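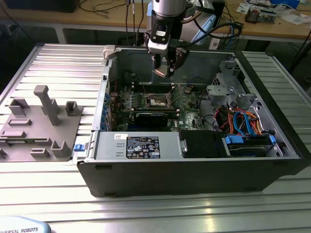
About Us
Who We Are
Open Days
Plan a Visit
Contact

Arkadard is a robotics training and test shop in Hamden. We teach technicians, maintenance staff and students how to set up and run robot arms for small-batch work, and we run trials for companies that want to know if a job can be automated before they spend money on it. We have 14 people on staff. Most of them came from repair, machining or electronics assembly, and all of them teach.

Our main line of work right now is taking apart used electronics. Desktop computers come in from offices and schools that are replacing them. The parts that still have value have to come out in one piece, and that is slow work by hand. We use the computers as our teaching material because they vary so much. Two cases from the same maker can have different latches, different drive trays and different cable runs, and a program written for one will often fail on the other.

How We Started

The shop began as a night course in a rented room on Furtado Street, with one arm and a few benches. People who took the course kept asking if they could bring in parts from work and try them out. After two years of that we moved to the present building and started doing paid trials during the day. The night course still runs, from September to May.

Open Days

We hold an open day every February and another in the fall. At the last one 130 visitors came through, in groups of up to 16. Each group spends a little over an hour with us. There is no sales talk and you do not need to know anything about robots.

The first stop is the disassembly bench. A computer tower lies on its side on a slotted aluminum table with the side panel off, so the motherboard, the power supply and the drive tray can all be reached from above. The arm works downward into the case with a black gripper. Next to the computer is a 3D-printed plate with posts and holders in different shapes. Visitors usually ask about the plate first. We print our fixtures in the shop, and students design many of them as part of the course.

The instructor runs one part of the job at normal speed and then again slowly, stopping at each step to show the program on a screen. Cables get the most time. A cable is never in quite the same place twice, and a gripper that catches one can pull a connector off the board. Colored latches are easier. On many office machines the parts meant to be removed by hand have blue tabs or handles, and that helps a camera find them as much as it helps a person.

Some attempts fail during a demonstration. When that happens the instructor stops the arm, shows the group what went wrong and starts the step over.

The second stop is the hand bench, where visitors take a tower apart themselves with a screwdriver and a tray for the screws. Children from age ten can take part with an adult. The last stop is the teaching room, where two small arms are set up for visitors to move by hand and record a short path.

Group Visits

Schools, colleges and companies can book a visit outside the open days. We take groups in the morning at 9:30 or in the afternoon at 1:00. The visit follows the same three stops, and we can leave out the hand bench if your group is short on time. For company groups we can swap the teaching room for a talk about your own parts. Please send drawings or samples two weeks ahead if you would like us to look at them.

The Mestberg Program

Mestberg is our course for working adults. It runs for 21 weeks, two evenings a week, and covers robot safety, basic programming, gripper choice, fixture design and simple camera work. The final project is a full teardown of one computer model, with written instructions that another student has to be able to follow. We keep the finished write-ups in a binder by the front desk and visitors are welcome to read them.

You do not need a degree to apply. You do need to be comfortable with hand tools and basic math. Applications open in June.

What to Know Before You Come

Wear closed shoes. Long hair should be tied back and loose scarves left in the coat room. Safety glasses are provided at the door, and they fit over regular glasses. Stay behind the yellow line while an arm is running, unless an instructor asks you forward.

Photos are fine at all three stops. Please ask before taking pictures of anything on the shelves along the back hall, as some of it belongs to customers.

The building is on one floor and has step-free access from the rear lot. Parking is free. Buses can unload at the front door but have to park on the street.

Old Computers

We accept desktop computers in any condition, working or not. Take out or erase the hard drive first if you can. If you can't, tell us at the desk and we will remove it while you wait and hand it back to you. We do not take monitors, printers or laptops.

Drop-off is at the rear door until 4:00 in the afternoon.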